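Palamarchuk two-arm workcell
Progress report to Prornunau, November

Summary

Work on the tabletop handling tasks is behind plan. We lost part of the period to a fault on the right arm, which stopped all two-arm work until we understood it. The left arm was not affected. Nobody was hurt and nothing was broken apart from one cable. Spending is within the budget line for this period.

Work completed

By the end of the period we had logged 761 runs against the target of 2,000 in the work plan. The runs cover small household objects, handled with one arm or with both. Runs recorded before the fault have been checked and can stay in the set, except those from the last session, which we have thrown out.

The fault

The right arm closed its gripper during a run and did not open again when told to. The control program reported the gripper as open the whole time. The operator waited, sent the command again, and then used the stop button. Both arms held position as they should. The gripper stayed shut and had to be released by hand with the power off.

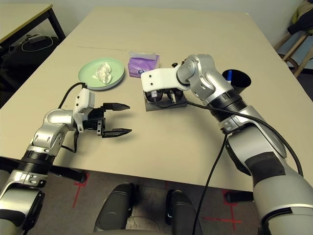
We first suspected the gripper motor, and Prorum, who supplied the arms, sent a replacement. The fault came back with the new motor fitted. The cause was the signal cable to the right gripper. It had been bending at the same point near the wrist every time the arm reached across its own side of the table, and one conductor had broken inside the jacket. With the arm in some positions the connection held, and in others it dropped out. This is why our bench tests passed.

The second problem is in our own software and is the more serious of the two. When the gripper stopped reporting, the program kept using the last value it had received. It should have treated silence as a fault and paused both arms. As it was, the left arm would have carried on with the next step if the operator had not stepped in.

Corrective action

The cable has been replaced with a longer one, with more slack at the wrist. The left arm's cable showed no damage but will be replaced as well when the next order arrives.

The program now pauses both arms if either gripper goes 100 milliseconds without reporting. We tested this by unplugging each gripper in turn at different points in a run, and the arms stopped every time. Grip force is also capped at a lower setting than before — this makes heavier objects harder to pick up, and we may ask to drop a few of them from the list.

A cable check has been added to the start-of-day sheet. The operator moves each arm through its full reach by hand and watches the gripper readings for dropouts.

Effect on schedule

We expect to finish the remaining runs 2 weeks later than planned. The demonstration at the Jestunstead site depends on them and should move by the same amount. The site has told us the room is free on the later dates.

Requests

We ask for approval of the new demonstration dates and of a small transfer from travel to spares, to cover a second set of cables. Prorum has not yet said whether the failed cable falls under warranty. We will forward their answer when it comes.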